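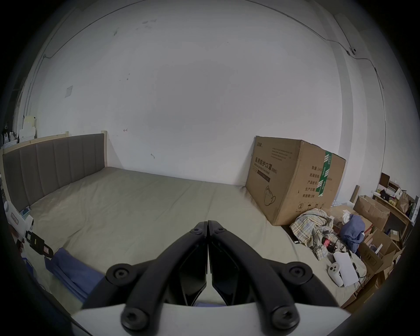
Section 4 – First session with the Fultus hand grippers

Read 3 first (charging, pairing). If the grippers aren't paired yet nothing in this section will work.

What you need out of the kit
Both hand grippers, left and right
USB cables, two
One garment, any size. A T-shirt is easiest for a first go
A bed, sofa or wide table to work over

4.1 Pick a spot

1. Choose a place where you can stand and reach in with both arms. A bed against a plain wall is fine. So is a sofa.
2. Clear the part you will actualy work on. Stuff on the rest of the bed, shelves, open boxes on the floor – leave it. Varied rooms are good for the training set.
3. Lights on, curtains half closed if the sun comes straight in.
4. Do not move furniture between takes. Between sessions, go ahead.

CAUTION – Cables on the floor or across the sheet. Tape them down or route them behind you. You will be looking at the cloth, not your feet.

4.2 Check the jaws

1. Power off.
2. Hold the gripper by the vertical handle, fingers around the front. Thumb where it's comfortable.
3. Look at the screws on both fingers. All hex socket. Snug with the small key from the Nuchit tool pouch. Snug, not tight.
4. Squeeze and release a few times. The tips should come together evenly. If one side lags, back off the pivot screw on that side a quarter turn and try again.
5. Wipe the pads. Dry cloth only.

Note – Loose pivot screws are the most common support call we get. Check them at the start of every session, takes a minute.

4.3 Start a recording

1. Power on left, then right. Wait for green on both.
2. Open the Mideleck app, tap New session, type a name. Short names. No slashes, the uploader chokes on them.
3. Check the preview for each gripper. Both fingers should be in view, lower half of the picture, roughly in the middle. Black corners are normal with this lens.
4. Sweep each gripper slowly across the work area, left to right and back. Include the wall. The tracker needs edges and corners to lock on to.
5. Wait for the Tracking OK message. Bare wall only = slow lock. Get a headboard, a box, a shelf or similar into view and it picks up.

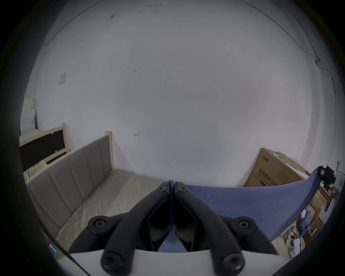

6. Set your free storage. A full card holds 100 short takes at the default setting. The app warns you when 32 are left.
7. Tap Record. Start moving only after the beep.

If you get error 131, tracking was lost. Stop, point both grippers back at the work area, repeat step 4. Error 712 is a pairing fault, go back to section 3.

4.4 The two-corner lift (practice task)

Do this one before any of the folding tasks. It teaches you how far apart you can hold your hands and how hard to squeeze.

1. Drop the garment in front of you. Don't arrange it.
2. Left gripper – find an edge or a corner, close the jaw on it. A small pinch is enough. Big bunches of cloth slip out.
3. Lift a little. Let the rest hang.
4. Right gripper – take the opposite corner, close.
5. Raise both sides and move your hands apart until the top edge runs more or less straight. Folds and sag lower down are OK.
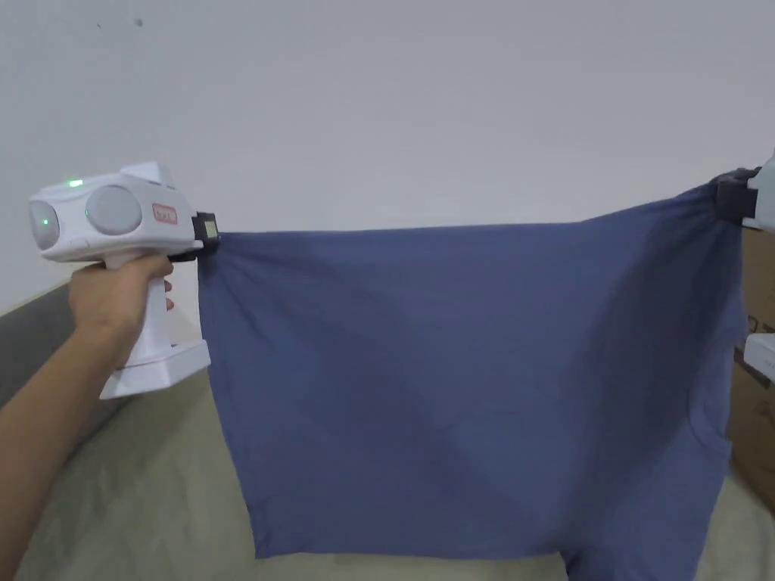
6. Hold for a slow count of two. Lower it. Release left, then right.
7. Tap Stop, or say "stop" if voice is on.

Repeat until it feels boring. Then go to section 5.

CAUTION – Do not yank. The jaw linkage is built for cloth and light household items. Pulling against a snagged garment can bend the fingers and that is not covered by the Fundau service plan.

CAUTION – Keep your other hand out of the jaws while they're closing. Same for kids and pets.

Tips

Elbows low. Arms get tired fast if you work above chest height.
Keep the side of the housing clear – sleeves, hair, spare cloth hanging over the discs will all hurt tracking.
Dropped it? Keep recording and pick it up again. Recoveries are useful, mark the take "retry" afterwards.
Phone on silent. Notifications pause the app on older phones, fix is planned for the September release.

4.5 Finishing up

1. End the session in the app first. Then power off. Other way round and you may loose the last take.
2. Plug in both grippers and leave the app open while it uploads.
3. Store with jaws closed, nothing stacked on top of the fingers.

Questions on this section go to Godfrey Koech at the Fundau help desk, through Help in the app. Include the session name and the error number if there was one.

Section 5 – Folding tasks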